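# Omon in the Bedroom - Student Robotics Project, February

Omon is the two-arm robot of our student group. This winter we are teaching it to tidy a bedroom, with a bed, a sofa and things left on the carpet. Ayten Bayram leads the arm team, and Henk De Haan is our teacher for the course. We are 15 students, and most of us had never programmed a gripper before the autumn.

Each practice run has a limit of 4 minutes. One person operates the arms, one person keeps the notes, and the others must stay behind the door. We change the operator after every run, so that everybody learns the controls.
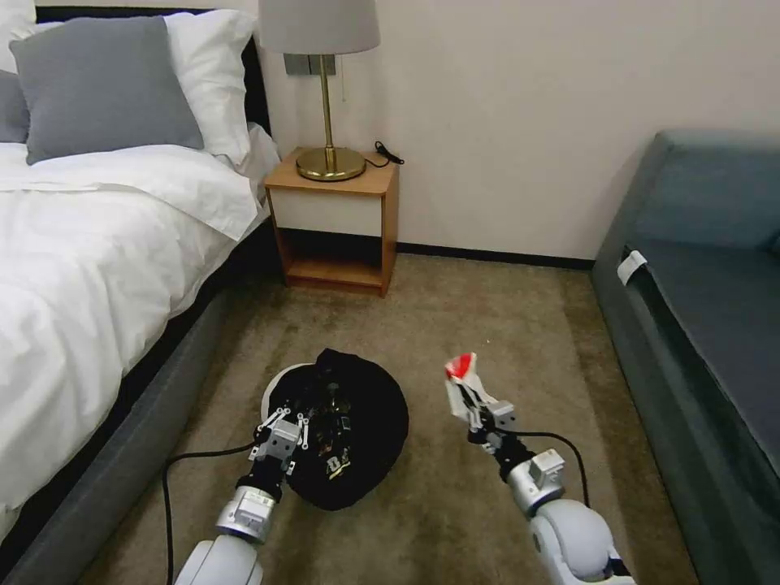
Soft objects are still the most difficult for us. A box has edges and the gripper can take it from two sides, but a piece of fabric changes its shape each time it is touched. Ayten's advice is to come from the front, slowly, and to close the fingers only when they are already resting on the cloth. Paper is a different problem - it needs very little force, and beginners always press too much.

We have recorded 677 runs until now, and 120 of them were done with both arms at the same time. Henk asks us to keep also the bad ones, with a short note about what went wrong.

Next month we will show Omon at the Vimov student day. Before this we want to repeat the sofa task with new operators. If you study at Imhof and would like to try the controls, please write your name on the list at the lab door.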